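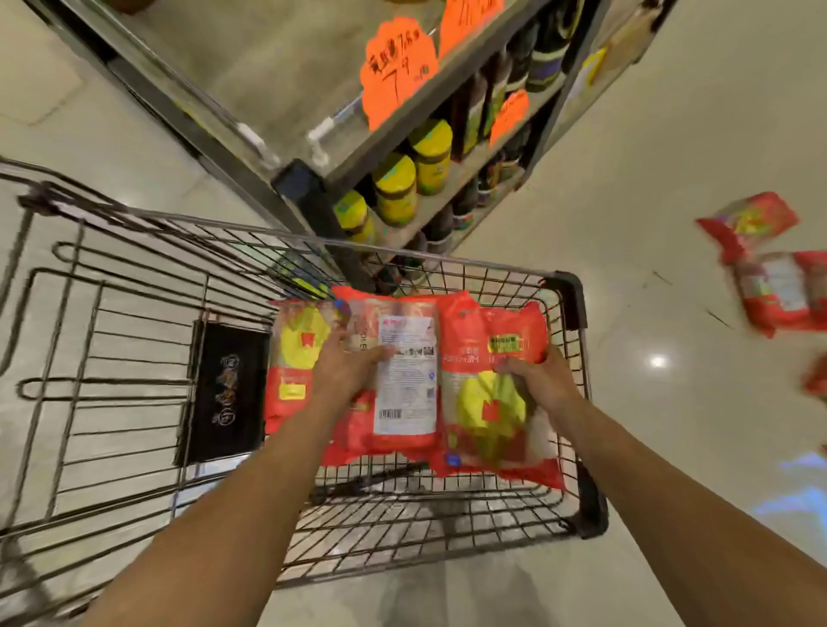

According to Nicanor Galindo, most bagged food in a cart gets damaged before the shopper reaches the checkout, and the usual culprit is the second layer. He made the remark when our group first presented its plan, and it became the starting point for the work reported in this section.

3.2 Loading flat bags in a wire cart

Flat plastic food bags are hard to load well. They slide on the wire, and their corners can catch in the grid. Bags laid side by side with a small overlap hold each other in place. In the cart shown, three red bags cover the middle of the basket in this way, one of them with its label side up. We call this arrangement a single course.

Trials were run in August at the Hiltley store, in the late morning. Shoppers were asked to load their carts as they normally would. We logged 215 carts and 2097 items. Only items in flexible packaging were kept for the analysis, which left 533 bags.

Each bag was given one of three codes at the checkout: flat, folded, or standing. A bag was coded as folded if any edge was bent back on itself. Bags handed over in a shopper's own tote were left out. Package size was not recorded, an omission we noticed only after the trials had ended.

3.3 Observations

Bags placed in a single course were mostly still flat at the checkout. Folding was more common where cans or bottles had been added later on the same side of the basket. Shoppers who pressed the bags down with both hands after placing them tended not to move them again. Standing bags were usually found against the child seat panel.

The Quezada method, which we used for coding, does not separate a bag that slid from one that was moved by hand. Two of us coded the same carts and disagreed on 5 bags, all of them between folded and standing. These were coded as folded.

The same procedure will be repeated at the Silamon store, where the carts have a shallower basket. The coding sheet is in Appendix B.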